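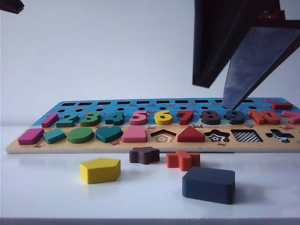
We had our second club session of the spring on 5 April 2026, and I said I would write these up, so I will.

The task this term is the shape puzzle. It's a wooden toddler board with numerals along the back and shapes along the front, and the arm has to pick up the loose shapes and put each one in its recess. The numerals stay in for now. Arif Akanda wanted to start with everything out, and we talked him down to four pieces: the pentagon, the star, the cross and the dark rectangle.

Seren Meredith is writing the part that decides where to grasp. The rectangle should be easy, being a thick block with straight sides. The star worries her more. A parallel grip on a star closes on a point and a notch, and then the piece turns a little as it comes up. Her plan is to try a list of grasp angles per shape, stored by hand, before anyone touches anything cleverer. I agree with that.

I have the insertion step. My first version lowers the piece until it meets resistance, then moves it in a small spiral until it drops. We ran 16 attempts with the pentagon. I won't give the results as a percentage because I kept changing the spiral size between runs, which was a bad way to do it. Kazue Ishida pointed this out at the time. Next session I change one number, write it down, and leave it alone.

The other thing that needs work is the camera calibration. It was off by some 2 millimeters at one end of the board, and the recesses don't have that much slack. Eirlys Jenkins has a script from her Emdale project that does the fit again at the start of each run. She'll bring it over once she has taken out the parts that only work on her laptop.

We also have a name for the code, Kioko, after a long discussion that used up time we could have spent on the cross. The repository is set up and everyone in the club should have access – if you don't, message Morfudd Bowen with your username.

For next time: charge your laptops, pull the latest version before you arrive, and please don't edit the home position. I lost most of an hour to that.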